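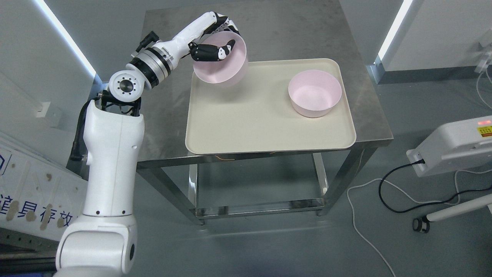
I've been arguing with Bradley Dobson about dishes for 3 weeks now, and I think it's time I wrote my side down.

Bradley runs the handling trials at Floltska, and he wants our house rules for tabletop work to say one thing about success: the object ends up where it was supposed to go. Bowl leaves the tray, bowl gets to the other spot, check the box, next run. It's clean and easy to score, and when you've got 300 runs to get through before October I totally see the appeal.

But I think it's a bad rule, and I'll tell you why. I eat out of bowls! If a waiter carried my soup over with his fingers hooked inside the rim, I'd say something. A hand that grabs a bowl by the inside edge and swings it up at a tilt has moved the bowl, sure. Would you let it do that with cereal in there? An empty bowl forgives nearly everything, and we keep writing our rules around empty bowls.

So my pitch is that the standard should name the grip. Say before the run where the fingers are allowed to touch, how far the thing can tip, and what counts as a drop (Zlata Lysenko wants "any contact with the tray after lift" in there, and I'm fine with that). If the robot picks its own grip, okay, but write down which one it picked. Right now our log has a column for time and a column for pass or fail, and that's the whole story anybody gets to read later.

Bradley's comeback is that more rules mean slower work. He's not wrong. When we tried the longer form on the Cropper setup, we finished 48 runs in a day, and he was grumpy about every one of them. Shirley Dawber, who has to turn those sheets into something a customer can use, was a lot happier – she could finally sort the tilted lifts from the level ones without calling me.

While I'm at it, the floor. Can we please put cables in the checklist? I don't care how good your arm is if there's a cord lying loose where people walk. Our safety page runs on for ages about stop buttons and has one line about cords, and that line says "tidy." Tidy according to who? Give me a walking lane, marked with tape, and a rule that no run starts until it's clear.

I'd start small – grip, tilt, drop, floor – and try it through the summer. Bradley can keep his pass/fail column. I just want a few more next to it, and I've told him I'll fill in the first sheets myself.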